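The open day at Prarnus's workshop in Irkden began at 9 in the morning, and by lunch most of the visitors had ended up at the table with the two robot arms.

The engineer running it has been with the company since it moved over from Vavport. She had been asked all morning when the arms would be doing dishes in people's homes.

"I tell them I don't know," she said. "What I can show them is picking a thing up and putting it on a plate. That's the job we work on."

The plates are ordinary plastic ones. She said the team logged 1308 practice runs before February, and another 820 after they changed the gripper settings. Round objects were the early trouble.

"Grip too hard and it pops out. Grip too soft and it rolls off the table and you're under there looking for it."

Leafy shapes are harder, in her view, and she would like more time on them. The Isaksson fund pays for the work through the summer. After that she expects to go back to packing lines, where the company earns its money.

"The kids ask better questions than the buyers do," she said. "One wanted to know if it gets bored."

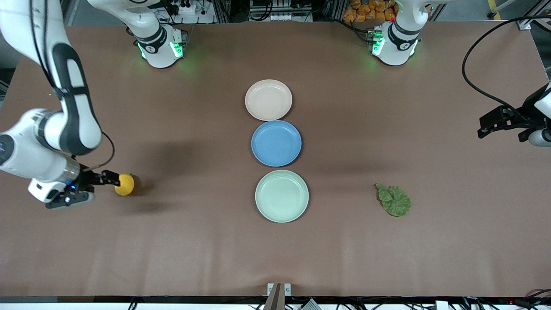 One arm holds a yellow ball beside the plates at the Prarnus open day in Irkden.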